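Search this site Enter keywords Go

Silent Faces, Small Budgets: Rebuilding a Lost Film Make-up Kit
Sunday, December 3, 2023
By Rhodri Parry

Our group set out to make a seven-minute silent short using only the sort of greasepaint a jobbing film actor might have carried in the 1920s. Grigoris Rallis directed, Gisela Görtz did the faces and I played the villain, having lost the vote. Shooting began in September in a rehearsal room that smelled strongly of soup.

Early film stock was nearly blind to red, so a healthy pink cheek came out as a bruise. Gisela mixed 16 test shades and painted them in stripes down my forehead, where four of them stayed until the weekend.
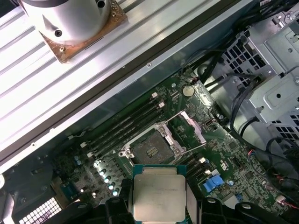
The yellows did best. Under our blue filter, which stood in for the old stock, a mustard base gave a smooth, pale skin, while my own complexion looked like a gravel drive. Lips were harder. Brown read as a mouth and red read as a hole, and we kept the hole for the villain.

Editing was done on the department's machine, under the eye of our tutor, Trefor Edwards, who believes all films are too long. Our first cut ran to 63 shots. He asked which of them we were fond of and took those out.
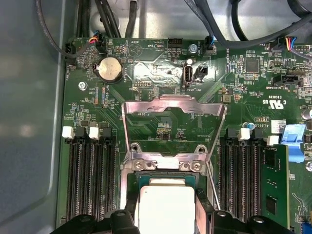 Processor in its socket, with the retention frame open.

The title cards caused more argument than the acting. Grigoris wrote 30 of them, several in verse. Bastian Meinecke, who lettered them by hand, went on strike at the word "perfidious" and we settled on nine. 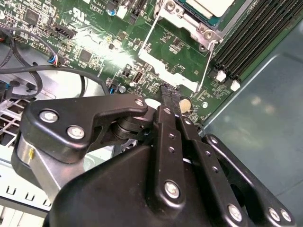
We showed the finished short to an audience of 45, mostly people who owed us favours. They laughed at the chase, as planned, and at my death, which was meant to be sad. On the feedback forms the make-up scored highest and the plot was described as "present".

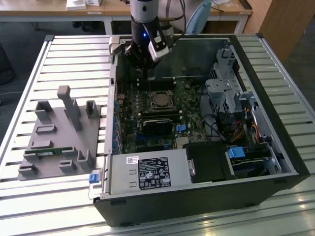

If we did it again we would test the paint under hot lamps first. The nose putty slid during the ballroom shots, and a careful viewer can follow its progress towards my chin. Gisela has asked for it to be noted that she warned me about smiling.

Last updated: December 2023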